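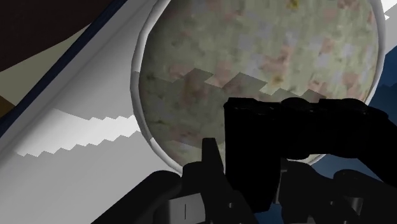

La esfera moteada con su aro blanco, vista desde la pinza del simulador.

Enero, casi las 7 de la tarde

Querido cuaderno, te tenía abandonado desde las fiestas, pero hoy he pasado la tarde entera con el simulador de Prudbridge y si no lo cuento en algún sitio voy a acabar contándoselo al gato (que ya bastante me aguanta). Me quedan seis días del periodo de prueba y hasta ahora, para qué engañarme, solo había abierto el programa para mirar los menús y volver a cerrarlo con mucho cuidado, como quien no quiere despertar a nadie.

La idea, lo apunto para acordarme, es decidir si me suscribo o si me compro de una vez el brazo pequeño de McIver, que cuesta más de 300 euros sin contar el envío y que además no sé dónde pondría. La mesa del cuarto del fondo está llena de macetas desde el otoño, y no pienso echar a los geranios con este frío.

He empezado por el módulo que se llama Flolness, el de practicar agarres con la cámara puesta junto a la pinza. Me habían avisado en el foro de que esa vista marea un poquito al principio, y vaya si marea. La bola te llena media pantalla, enorme, con esas manchas verde pálido, grises y rosadas que me recordaron a las piedras con liquen del camino de la ermita, y abajo tienes la pinza, negra negrísima, tapándote justo el trozo que más falta te hace ver. Me he pasado un buen rato subiendo y bajando sin atreverme a cerrar los dedos, ¡y eso que ahí dentro no se puede romper nada!

Lo que menos me convence son los gráficos. Las sombras salen en escalera, con unos dientes cuadrados que cruzan la bola y también la superficie blanca de al lado, y el negro de la pinza es tan plano que cuesta adivinar dónde acaba una pieza y empieza la otra. Supongo que subiendo la calidad mejorará, pero mi portátil ya soplaba como un secador y me dio apuro pedirle más. Tengo que probarlo mañana por la mañana, con la ventana abierta y el cargador bueno.

En cambio los mandos me han gustado mucho. Son suaves, responden enseguida y puedes guardar el punto exacto donde lo dejas, cosa que agradezco porque me han llamado por teléfono dos veces y al volver seguía todo en su sitio. Las instrucciones vienen en un español un poco raro (lo de «abrazar el objeto con decisión» me ha hecho reír), pero se entienden.

También he mirado los precios de Prodthorpe, que ofrece algo parecido con clases incluidas. Me tientan las clases, la verdad, aunque obligan a contratar el año completo y yo me conozco.

De momento sigo con la prueba y no firmo nada. Mañana, las sombras y el segundo ejercicio. Y comprar tierra para las macetas, que se me ha vuelto a olvidar.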